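Speaker notes – Tilstead hall, October 2019

Start with the cups, before anyone has sat down properly. Hold one up, wait. Ask who drank from one at the dentist or by the water cooler as a kid. Hands will go up, they always do!

Then the big point: a cone is the simplest cup there is. One flat piece of paper, rolled and stuck. I love this. Pass the flat blanks along the rows (32 in the bag, so share) and let people roll their own. Give them time – the room gets loud and that's fine.

Talk about standing. Point down, it needs a holder or a hand. Turn it over and it sits on its rim, happy as anything, but now you can't pour into it. Get a laugh with the party hat if the mood is right.

Move on to the table. A plain cloth in one strong color makes white paper look wonderful. Show the slide and leave it up while you talk about color.
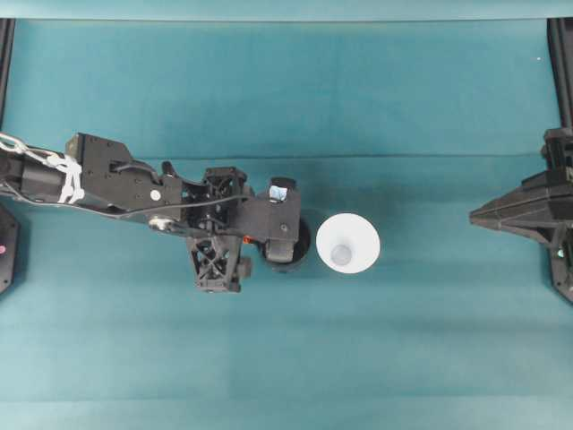
Danylo Skoryk wrote after the March talk that he'd gone over to cones for his running club and would never go back, except that people kept trying to put them down half full. Read that out, it's great. Then ask the room how they would fix it, and take every answer, even the silly ones.

Last 18 minutes: folding at the tables. Spare blanks are in the Dalport box by the door.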